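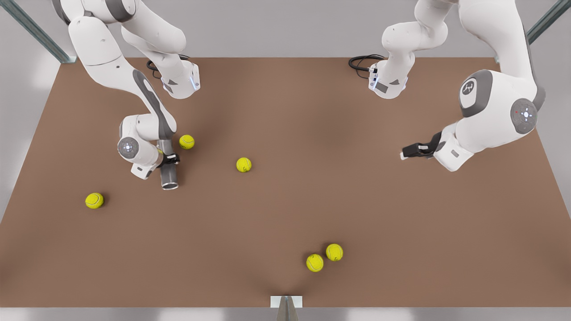
Jianhua Guo
Teleoperation lead, Plodeo. Writes here when there's time.

Quick one, I have a session at 2 and the coffee is already cold.

I keep getting the same email. Why are you still paying people to drive arms by remote when you could just grab the arm and move it. Hand guiding. Put your palm on the wrist, push it where you want, press record, done. Cheaper, quicker, no headset, no lag. Baoshan Fu sent me the most recent version of this and she's smart, so it gets a real answer and not the usual two lines.

She's half right. Hand guiding is great for one arm. I learned on it. You feel the weight, you feel where the joint is about to run out, you feel when you've jammed something. A new person can be useful before lunch. For one arm doing one thing I would still pick it, no argument.

Now do it with two arms. Tennis balls on a table, a short metal cylinder in one gripper, the other gripper open and free. Try being the person who guides that by hand. You've got one hand per arm. Who works the fingers? Who keeps the cylinder upright while you lean over to get at the far balls? We tried it with two people at Brerno, Jianhua Xu on one side and me on the other (yes, two Jianhuas, yes, it was a mess on the sign-in sheet). We spent the whole morning saying sorry. And what we recorded was two people negotiating. One arm waits, the other arm waits for the waiting. A policy trained on that learns to be polite, I guess. Didn't learn much else.

Remote control fixes that one. One head, both arms. The little pauses in the data are the driver's own pauses, and they mean something - I'm looking, I'm deciding which ball, I'm checking I won't clip the other arm on the way over.

What it costs you is touch. Most remote rigs give you none, or a buzz that may as well be a phone going off. So drivers learn to do it all by eye and they get cautious. They hover. I can spot a first week demo by the hovering. Visitación Aranda trains our new drivers and her rule is no hover longer than 3 seconds, go in or go home. Harsh but the demos got better, at least to my eye.

Also, simulation. People sniff at driving an arm in a sim. Not real contact, not real friction, fine, I know. But nothing breaks and the reset is a button. When a driver drops the cylinder in there, they press the button and go again, and they go again with less fear. On hardware a drop means somebody walks around the table, picks it up, wipes it, looks at you. I think the fear gets into the demos. Can't prove it. Tõnu Ķēniņš thinks it's nonsense and he has read more papers than me.

Where I do disagree with my own side is volume. The Dremon people want as many hours as they can buy, drivers on long shifts, same task over and over. I've done those shifts. By demo 12 you're good. Past that you're fast, and then some time in the afternoon you're gone, your hands are doing it and you're thinking about dinner. The arm still goes to the ball. But the small corrections dry up, and the small corrections are what I'd pay for!! A demo where the driver comes in crooked, sees it, backs off and comes in again is worth a pile of clean ones. And those get deleted. Marked as bad, thrown out. Drives me nuts.

So if you're setting this up. Hand guide while it's one arm. Go remote the minute it's two. Start your drivers in sim, even for a job that ends up on hardware. Short shifts. Keep the ugly demos unless somebody really did fail, and have the driver make that call, the same day, while they remeber what they were trying to do.

And pay them properly. They're teaching. We put them down as "operators" on the invoice and then act suprised when they leave for Peng at the end of January.

Baoshan, come by and drive for an hour. Both arms. Then we can argue about it, I'll buy lunch. Session in 13 minutes, gotta go find my headset.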